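# 第三章 地面:一间房里最大的那件家具

我第一次认真看地面,是因为摔了一跤。那年一月,我在斯托洛尔盖特(Stollolgate)租了间小工作室,灯一开,地上亮得像刚泼过水,我端着咖啡往里走,脚尖勾住一根电线,人和杯子一起出去了。膝盖青了好久!从那以后我进任何房间,都先低头。

前两章我们讲了墙和光,你大概已经习惯抬着头看房间了。这一章请你把脖子放松,往下看。地面是房间里面积最大的一件家具(对,我就把它当家具),可是大家画平面图的时候,总把它当成一张白纸,柜子、桌子、椅子往上一摆就算完事。真住进去、真用起来,白纸上慢慢就长出东西来了:插线板、拖过去的线、暂时放一放的箱子、不知道谁靠在那里的杆子。

我的老师普热米斯尔·瓦涅克(Přemysl Vaněk)管这些叫“落地物”。他上课有个习惯,先让学生画一张自己房间的图,只画地上的东西,墙和窗一律不许画。我当时交上去的图乱得不行,他看了半天,只问了我一句:“你从门口走到柜子,要绕几次?”

我答不上来,回去走了一遍,三次。

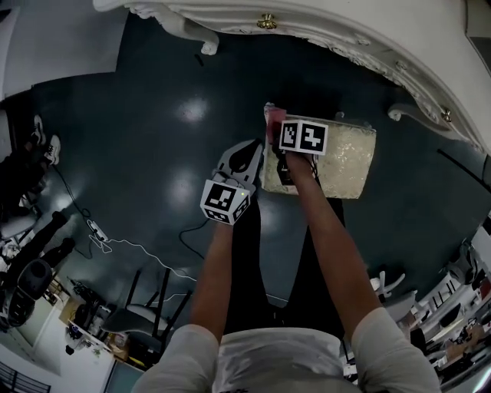 绕路这件事,麻烦就麻烦在人会习惯。你今天绕过一个箱子,明天绕过一个箱子,一个星期以后,你会觉得那个箱子本来就该在那儿,连脚步都替它改好了。所以我建议大家先别急着收拾,先走。从门口走到你最常用的那个抽屉,走到窗边,再走到坐下来干活的地方,一边走一边把绕开的东西记在纸上。

记完之后,把它们分一分。我自己分成2类,够用了。

**一类是有脚的。** 柜子、凳子、办公椅,凡是生来就该站在地上的,都算。这一类要看的是脚下和脚前的空当。特别是带雕花弯脚的老式柜子,脚往外撇,看着优雅,扫地的时候可真叫人头疼,灰全藏在卷边后面。柜子前面还得留出开门、拉抽屉的地方,人也要蹲得下去。我见过太多漂亮的柜子,前面顶着一只软箱子,拿双袜子得先搬一次家。

**另一类是没脚的。** 线、插线板、袋子、布面的收纳箱,多半是先放下、后来就不走了的。布面箱子我多说两句:亮片、闪粉那种面料,在地上拖来拖去很容易磨花,要挪就两只手抱起来挪。我有一只格拉尔诺瓦(Grarnova)的旧箱子,就是这么被我拖秃了一个角,现在只好让那个角冲着墙。

再说颜色。深色又光亮的地面我很喜欢,深蓝绿、墨绿都好看,浅色家具往上一放,轮廓一下子就出来了。可是它会映灯,顶上有灯,地上就有一团光,白线横在上面也格外扎眼。灰尘嘛……你住进去就知道了。哑光的地面宽容得多,可惜衬不出白家具那股精神劲儿。选哪一种,我没有标准答案,我自己也换过主意。

线的走法,我的规矩很简单:贴墙,别横穿。实在要横穿,就挑没人走的那一段,压平了再过去。插线板最好离开走道,也别塞到椅子轮子底下。

这一章后面分三节来讲:3.1 讲走道怎么留,3.2 讲柜前和桌下的空当,3.3 讲线。每节末尾都有一个小练习,请用你自己的房间来做,别用样板间。需要准备的东西不多:一卷尺子,一支铅笔,还有一双袜子。为什么要袜子?脚底对地面比眼睛敏感多了,穿鞋走和穿袜子走,你记下来的东西会很不一样。

那我们先从门口开始。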